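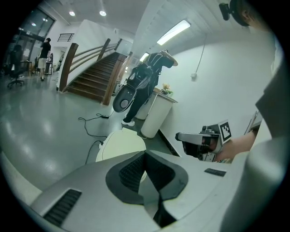 How much clear floor does an operator need before recording starts?

A clear radius of 300 cm around the starting position, measured from the operator's heels, with a second person assigned to watch the floor.

Home | Guides | Hand-Held Grippers | Safety | Downloads

October - by Rasa Kuusk, reviewed by Nesma El-Sayed
18 comments

4. Working in shared indoor spaces

4.1 Scope

This section applies to Zoubi hand-held grippers used in pairs with a backpack unit, in any room that other people also use. For enclosed test cells, see Section 6. Site rules at Dernville take priority where they are stricter.

4.2 Before the session

1. Walk the full route in both directions, including the foot of any stairs.
2. Move cables out of the route. Cables that must cross it are taped flat along their whole length.
3. Move rolling chairs outside the clear radius or lock their casters.
4. Check that both marker plates are clean and tight. Replace a plate with a bent corner.
5. Put on the backpack unit. Close the chest strap first, then the waist strap.
6. Secure any item that hangs below the pack. It must not touch the back of the knee when the operator bends forward.
7. Tell everyone in the room that recording is about to start and get a spoken reply from each person.

CAUTION: Keep fingers, hair and drawstrings away from the jaws when the trigger is released. The return spring closes with more than 300 N.

Note: Long sleeves are allowed if the cuff fits close to the wrist. Loose cuffs can cover the marker plate and the track will drop out.

4.3 Two operators in one room

1. Agree on a lead operator. Only the lead calls start and stop.
2. Keep the two routes separate. If they have to cross, one operator stands still until the other has passed.
3. Do not point an open jaw at another person's face or neck.
4. Do not hand over a gripper while it is recording. Stop, set it down, and let the other operator pick it up.

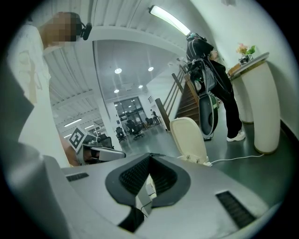

5. When an operator leans over a table or a low seat, the other stays outside arm's reach until the first is upright again.
6. Stairs are off limits while grippers are in hand. Set both grippers down before going up or down.

CAUTION: An operator looking at the jaws has a poor view of the floor. The floor watcher calls "hold" at any hazard, and both operators stop at once.

4.4 People who are not taking part

Anyone who may appear in a recording must be told before it starts. Faces are masked with the Nolow tool before files leave the site. Masking is a required step - do not skip it for short clips or test runs.

4.5 After the session

1. Call stop and wait for the tone from both grippers.
2. Set the grippers down with the jaws closed.
3. Remove the backpack unit with help from the floor watcher.
4. Write any trip, drop or contact in the Illier log, including those without injury or damage.
5. Inspect the jaw pads after every 300 cycles. Replace both pads as a pair.

Previous: 3. Charging | Next: 5. Calibration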